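Table Linens: Setting and Clearing, Gallery

Murell Workroom, updated 23/04/2026

The gallery covers the table linen part of the Trato household series: cloth selection, laying, placing items, clearing and storage. Notes under each entry are short and assume the reader has the general handling sheet. Item numbers refer to the Murell stock list.

Most tables in the series are dressed with a single cloth and no underlay. An underlay cuts noise and protects the top, but it also lets the cloth creep when items are dragged across it. Where an underlay was used, the entry says so.

1. Cloth selection

Item 1477 is the everyday cloth. Mid-weight cotton, washed twice before first use to take out most of the shrinkage. Blue was chosen over white for daily work because pressing marks are easier to find on it under side light.

Item 3874 is the heavier cloth, kept for longer tables. It hangs better at the corners and takes longer to dry. Not used in the entries below.

2. Laying the cloth

Unfold along the long side first, then open the short side. Keep the center fold on the center line of the table. Smooth from the middle to the edges with the flat of the hand. Pulling at the corners stretches the hem and leaves it wavy after the next wash.

Fold lines from storage can stay if they lie flat. Raised creases should be pressed out before anything is set down, particularly under narrow items.

3. Items on the cloth

Blue cloth on the tabletop, with a group of objects lined up to the right of center. A pale, wavy crease comes in from the left, and a lighter one runs out to the right from beside the group.
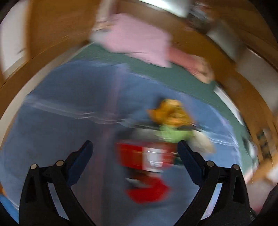

4. Spacing

Items that will be moved as a set stay close together, in a line where possible. A line can be cleared from one end without reaching over anything. Leave a hand's width between the set and the edge of the table.

Tall items go at the far end of the line. Flat items go nearest the person clearing.

5. Clearing

Lift, do not slide. Sliding bunches the cloth ahead of the item and turns a soft crease into a sharp one. If the cloth has already bunched, clear that end first, then smooth before going on.

Crumbs are brushed toward the short edge with a dry brush. A damp cloth is used only for spots, after the table is clear.

6. Washing and pressing

Everyday cloths are washed at low heat and taken out of the dryer slightly damp. Press from the wrong side, long strokes, hem last. The pressing board in the workroom is an Araya folding model with a cotton pad — the pad is changed every February.

Colored cloths are washed separately from white ones for the first several cycles. Some fading at the edges is normal with age and is not a reason to retire a cloth. Thin spots and open hems are.

7. Storage

Cloths are rolled on Potex tubes where shelf space allows. Rolling avoids fold lines altogether. The rest are folded in thirds lengthwise and stacked no more than six high, heaviest at the bottom.

The top cloth in each stack is moved to the bottom after washing, so wear is spread across the set. Shelf labels carry the item number and the wash count. Item 1477 is on the middle shelf, 3874 on the lower one. Shelf code for the linen bay is 242.

8. Related pages

Place settings for small tables
Hem repair by hand
Murell stock list, linens
Trato household series, index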